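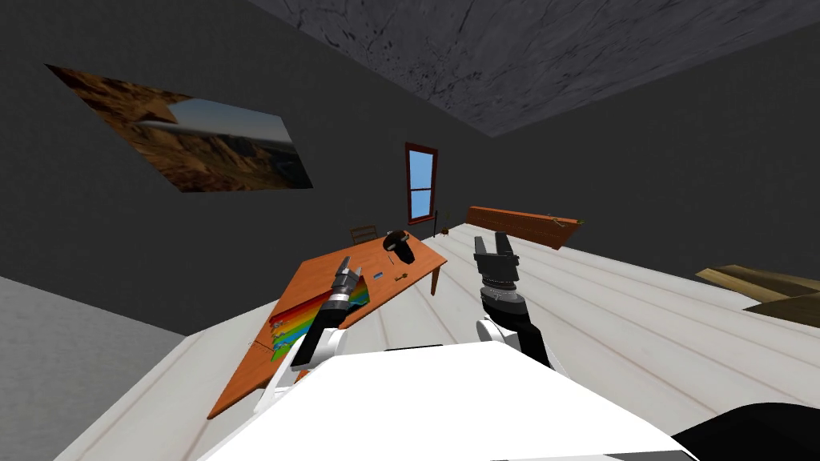

Figure 6.1 A canyon landscape in a frame, high on a dark grey wall, with a window beyond.

Chapter 6
Dry places and the water that shapes them

When I was at school I thought deserts were made by the wind. I had a very clear idea of it – sand blowing about for ever until it had carved everything into towers and arches – and I wrote as much in an exam, at length, and got two marks out of ten. My teacher put one word in the margin, which was "Rain?" with a big question mark, and I remember being quite cross about it. How could rain make a desert?

I've taught physical geography for a long time now and I still meet that same idea in most new classes, so if you had it too, you're in good company. Wind does matter, and we'll give it a proper section (6.5). But most of the big shapes you see in dry country, the canyons and the steep-sided valleys and the flat-topped hills, were cut mainly by running water. Some of it ran long ago when the climate was wetter. Some of it still runs, for a few hours at a time, and then you might wait months or years to see it again.

That takes a bit of getting used to, so let's start somewhere wet.

Behind the village of Prallcombe, where I grew up, there's a stream called the Pescombe. It isn't much of a stream. In summer you can step over it in trainers. It has grass right down to the edge, alders along the bends and a good deep soil on both sides, and when it rains hard the water takes its time arriving, as the leaves catch some and the roots and the soil soak up a lot of the rest. One March, though, the field above the lane had just been ploughed and there was a real downpour. By teatime there was a trench down the middle of the slope deep enough to lose a wellington in (I lost one). The stream beside it, under its trees, had hardly changed.

Same rain, same hill, same afternoon. What was different was the cover. I'd like you to hang on to that trench, because in lots of ways it behaves like a desert valley. There was bare ground with few roots to hold it, and the water ran over the top when it couldn't sink in fast enough.

Now for some numbers. In this chapter we'll be following one made-to-measure set of field notes, from the Vergara basin, which my colleague Deirdre Ó Súilleabháin and I put together for our own students. The rim of the main valley stands at 2,688 metres above sea level and the dry river bed lies some 700 metres below it. The rain gauge at the lower hut recorded 443 millimetres over two years. Spread evenly, that would be a light sprinkle every so often and it wouldn't do much at all. It wasn't spread evenly. Most of it came in a handful of storms, and you'll be plotting those in Activity 6B, so do keep your graph paper handy!

Why do a few big storms do so much more than a lot of little ones? A gentle flow can carry mud and fine sand and not a great deal else. A fast, deep flow can roll pebbles, then cobbles, then boulders, and once stones are moving they knock and scrape at the bed. The river is using its own rubble as tools. In a dry place there's usually plenty of loose stuff lying ready on the slopes, so the first water down the channel picks up a full load very quickly. People who've heard a flood coming down a dry valley often say it was the noise they noticed first.

Then there's the rock. A valley cut through one kind of rock will tend to have a fairly simple shape. Where hard and soft layers are stacked up, you get steps: the hard beds stand out as cliffs and the soft ones wear back into slopes covered in bits. When you look at a picture of a canyon, try drawing just the outline of the sides, cliff, slope, cliff, slope, and you've made a rough guide to the layers before you've learned the name of a single rock. We'll add the names in 6.3. Please don't skip ahead to them, tempting as it is.

Before you go on

You'll need the words weathering, erosion and deposition from Chapter 4. If they've gone a bit fuzzy, go back and read the summary page, then come back. Weathering breaks the rock up where it is, erosion wears it down and moves it, deposition is where it gets dropped. I still see those first two swapped over in very good essays.

You'll also want a tray, some damp sand, a flat piece of slate or tile and a jug. Activity 6A is the messy one, and it works best outdoors. Lay the tile halfway up your sand slope, cover it over, prop the tray on a book and pour slowly from the top. Sketch what you see after each jugful, with a pencil, and label where the tile begins to show.

6.1 Where does the rain go?

Let's follow a single storm from the first drops.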